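Do Cushioned Insoles Do What the Box Says?
Project report, Group 5
Giang Lý, Lợi Võ, Norbert Beneš
Supervisor: Necati Ersoy

1. Why we picked this

Every pharmacy near campus sells insoles, and the packaging promises less tired feet by the end of the day. Two of us work standing jobs and have bought them more than once. We wanted to know if the claims hold up for ordinary people with ordinary feet. We did not look at custom orthotics or at anyone being treated for a foot problem.

Our starting position was doubtful and we should say so. Most of the material we found online came from people selling insoles. The studies they cite tend to be small, and several compare a new insole with a worn-out one, so of course the new one wins.

2. What we did

We recruited 40 students and staff who stand for at least half their working day. Each person wore their usual shoes for one week with the insole that came in them, and then one week with a gel insole we supplied. At the end of every shift they rated how tired their feet felt, from zero to ten, and wrote a comment if they wanted to.

Khang Văn let us recruit at the Naltthorpe canteen, where the floor is tile over concrete and the shifts are long. The rest came from the Gakasero building, mostly lab staff. Half the group did the gel week first. We did this so that a busy week would not fall on the same insole for everybody.

We could not hide which insole people had. Gel feels like gel. This is the biggest weakness in the project and we come back to it below.

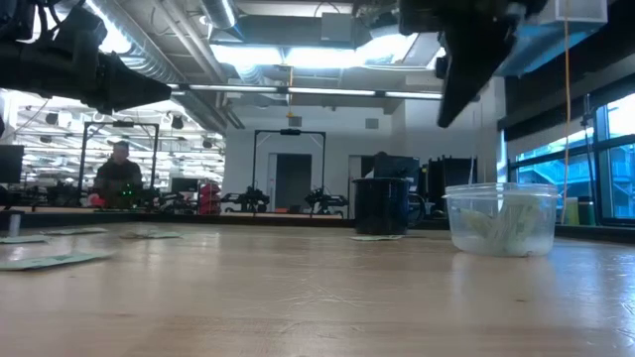 Figure 1. Tabletop with pale-green paper slips, face down.

3. Results

We got 206 usable shift ratings for the gel insole. The average score was a little lower (less tired) than with the standard insole, by less than one point. That sounds like a win until you look at when the gap appears. Nearly all of it is in the first two shifts. By the end of the week the two sets of ratings are so close that we would not bet on a difference.

Comments followed the same path. Early on, people wrote things like "bouncy" and "nice change." Later they wrote about their shoes feeling tight, since the gel takes up room, and a few took the insoles out before the week was over. We kept the ratings they had already given.

4. What we think it means

One reading is that gel insoles help at first and then flatten. Another is that people expect a new product to help, so they score it better until the newness wears off. Our data cannot separate these. Lợi thinks the flattening matters more, and Norbert thinks it is all expectation. Giang would like to see the insoles measured before and after a week of wear, and we should have done that.

Shoe fit may matter more than anything we tested. We asked people how old their work shoes were but never checked the size, and at least one participant told us she had been wearing a half size too small for years.

5. Problems

Tiredness is hard to score. A bad shift makes everything hurt. Some people filled in their ratings the next morning, and we only found out when we asked. One week is also short for a product that is supposed to last months.

6. Conclusion

We would not tell anyone to throw their insoles away if they like them. We also found nothing that would make us pay for another pair. Anyone repeating this should check shoe size first and run it for longer.

Submitted 6th May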